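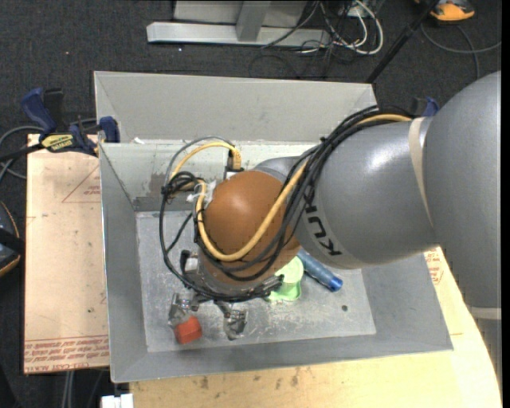 January 24, 2020

Bin picking, grasp-or-push runs. Writing this up before I forget which settings went with which log folder, because last time I trusted my memory and Houda had to rerun half a batch (sorry again, Houda).

Quick recap for Yesenia, who's joining us in March and asked me to make these entries readable. The question is still whether we can let the arm learn when to grab and when to shove, from one policy, with no labels from us. The old Alvarado pipeline only ever grasps. It scores every spot in the depth map, takes the best one, closes the fingers, lifts, done. Great with a few things spread out on the bin floor, pretty sad when something is lying flat against a wall, because no finger fits in there and the score map goes flat too. So the new version gets a second action, a short sideways push with the fingers closed, and it gets rewarded for a push only if the grasp right after it works. Daichi calls it "renting" the push. I like that.

Settings for today's batch: 100 attempts, mixed objects, same bin, clamps checked before the start and again at the halfway point. I left the network as it was after the last training round and changed only one thing, the penalty on pushes. It had been so low that the arm would happily nudge a thing back and forth all over the floor and never commit. It looked like a cat with a bottle cap. Very funny for five minutes, very annoying by lunchtime.

With the penalty up, it grasps first nearly all the time and only pushes when the best grasp score drops under the threshold. 87 of the 100 attempts ended with an object out of the bin, counting a push plus grasp as one attempt. The Alvarado baseline on the same objects is on my list for the next session, so please don't anybody quote the 87 as an improvement yet! It feels better than what I remember, but see above about my memory.

Now the failures, which are more interesting anyway. I went through all 13 with Jaqueline on the big monitor and we sorted them by hand.

The most common kind is the one I'm calling "landing on top." The arm comes down with the fingers apart, and one fingertip touches down on the object when it should be going past it. With the small faceted red block it's really clear – left finger right on the block, right finger over bare floor with a gap between it and the other one. The object is never between the fingers at all. So the planned center is off to one side, by something like half the opening, and closing the gripper from there isn't going to do much good.

Jaqueline thinks it's calibration. Her argument is that the error always goes the same direction in the arm's own coordinates, and that if it were the network being confused we'd see misses on both sides. I went back and checked and she's right about the direction, at least in the ones where I could tell. My own guess was the depth camera. The bin floor is all scratches and cloudy scuffs by now, and the shiny patches give us holes in the depth map, which the fill-in step then smears over. A small block next to a smeared hole could easily end up with its center in the wrong place. But smearing should be worse in the scuffed areas and fine elsewhere, and I don't see that pattern. So, calibration first. Daichi will redo the hand-eye routine with the Nilholm target tomorrow and we'll see if the offset goes away.

Next kind: wall cases. The policy does choose to push here, which made me happy, but it tends to push along the wall and hardly ever away from it. The object slides, stays against the wall, the grasp score stays bad, it pushes again, and we run out of steps. Where the sloping side meets the floor it's extra bad, since the closed fingers ride up the slope a little and lose contact. I could add a hand-written rule (never push parallel to a wall) but Alistair is strongly against rules in this one, and I get why, the whole paper is about not needing them. He'd like to see more training data near the walls instead. Fine. I'll bias the resets so that a bigger share of the objects start there.

The rest are a grab bag. There were 2 where the object came up and then dropped during the lift, and one where the controller stopped with a force limit because the approach went too deep. I lowered the contact threshold after that one and wrote it in the config. The threshold used to be a number that Houda and I had picked by feel, and it's still picked by feel, only lower.

Something I keep meaning to measure: how much the cables matter. With the whole bundle looping over the wrist, the yellow one especially, the wrist force reading shifts when the last joint turns. We subtract a fixed offset and pretend that's good enough. I did a lazy test between runs, turning the wrist slowly over an empty patch with nothing touching, and the reading drifts by enough that I'd call it a real problem for light objects. Could be part of why contact detection is late. Fokik's mount might help if we route everything through it, though then we lose some rotation. Asking Daichi.

Also the Surgate logger dropped timestamps again, for 4 attempts near the end. The joint data is there, the images are there, they just don't agree on what time it is. I lined them up by hand using the moment of contact. Please don't use those for training until I've double-checked.

To do:
Daichi – hand-eye calibration, new target, save the old matrix before overwriting it!
Me – baseline batch, same objects, same reset positions
Jaqueline – plot the miss direction for all the old batches too, if the logs are still on the server
Houda – force offset as a function of wrist angle, even a crude table would do
Me again – reset script with more wall starts, then ask Alistair how much is too much

Config and logs are in the usual folder under today's date. The hand-aligned ones have "fixed" in the name.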